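Ticket: Livestream of council session cuts out whenever the mayor speaks
Queue: Zirdale Municipal IT, chamber and public meetings
Opened by: Remedios Paredes, press office
Priority: High (set by the mayor), Normal (set by us)
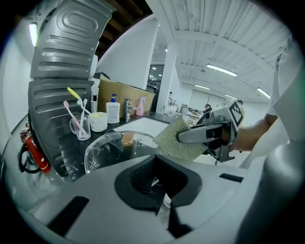
Green scrubbing pad over the black countertop, toiletries and cleaning items behind.

Wed 23 July, 9:14 am, R. Paredes
The public stream of last night's session loses sound each time the mayor has the floor. The opposition comes through beautifully. The mayor would like to know whether this is deliberate. So would the opposition, who want to thank somebody.

9:40 am, V. Pastor, support
Not deliberate. We don't have the staff for deliberate. Which player were you watching on, the Vukeo page or the city site?

9:52 am, R. Paredes
Both. Also the mayor's brother-in-law's phone, which has been entered into evidence.

10:30 am, V. Pastor
Pulled the recording off the Erport encoder. Sound drops 22 times, all on seat 6, which is the mayor's. The deputy borrowed that mic during the zoning debate and she vanished too, so it follows the chair and has no party loyalty. Can you get me into the chamber before the budget hearing?

10:41 am, R. Paredes
It's booked until noon for a ribbon cutting that was moved indoors. After that it's yours.

12:25 pm, V. Pastor
In the chamber. Tried so far:
Swapped the mic on seat 6 for the one on seat 2. Still drops.
Swapped the cable. Still drops.
Restarted the Vidal mixer. Still drops, and the wall clock now flashes.
Read the settings page. Should have started there.

Seat 6 has a noise gate on it, set in March after complaints about paper shuffling. Anything quieter than the threshold gets muted. The other seats have no gate at all. The mayor leans back when speaking, so most of the speech counts as paper.

12:38 pm, R. Paredes
I'm not putting that in a statement.

12:50 pm, V. Pastor
Gate is off. Read 400 words of the parking ordinance from seat 6, leaning back as far as the chair allows, and every word reached the stream. Please have someone speak from there at the start of the hearing while I watch the levels.

3:05 pm, R. Paredes
The mayor spoke. At length. No drops. The opposition has asked if the earlier setting can be restored, and I've told them to file their own ticket.

3:20 pm, V. Pastor
They have. Closed as duplicate. Leaving this one open until the next session, and someone still needs to fix the clock.

Status: Monitoring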